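**Handheld grippers for the sink task – how many demos before it stops dropping the soap?**

**skara_bench** – Sep 12, 2025
Right, quick one before I lose the counter again. Two-handed sink task, soap dish on the left, black worktop, white basin. Doing demos with the handheld pair, one each hand, no arm in the loop at all. Got 159 episodes. Policy trained overnight and it's fine on the reach, rubbish on the grasp. Closes early nearly every time.

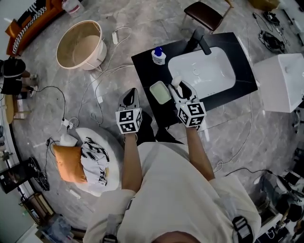
My elbows are in by my sides the whole time, which I suspect the arms can't copy. Also I go fast. Anyone slowed down on purpose and seen a differnce?

**nalleo_fan**
Slow down, yes. 8 seconds an episode is too quick for anything slippery. And pause before closing, a proper pause.

**irkcombe2**
Disagree. Pauses are poison – you get a policy that hovers over the soap forever. Had exactly that with cutlery in May. Keep moving, just move smoother.

Also why not teleop? You'd know straight away if the arms can't reach.

**skara_bench**
Teleop on the Baran arms takes me 90 minutes to get what I get in 20 by hand. And I can't feel anything through it. With these I know when the jaws have bitten.

**baran_user_b**
Feeling it is the trap though. You correct by feel, camera never sees why, policy learns nothing. I'd check what the gripper view gets at the moment of closing. If the soap's behind the housing you're asking it to guess.

**skara_bench**
Hm. Went and scrubbed through a few from the gripper side. Fair point, I come in too low and too flat, so the last bit of the approach is half hidden.

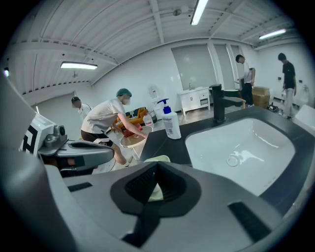

So plan is steeper wrist, come in from higher up, keep the thing in view right till the end. Will redo 2 batches, one with a short pause and one without, and settle it.

**irkcombe2**
Good. Same start pose for both or it proves nothing.

**nalleo_fan**
and vary where the soap sits!! everyone forgets. Still say pause wins.

**baran_user_b**
Don't bin the old ones yet, reach part is usable. Trim at the grasp.

**skara_bench**
Trimming script is broken but ok. Will post numbers when its trained.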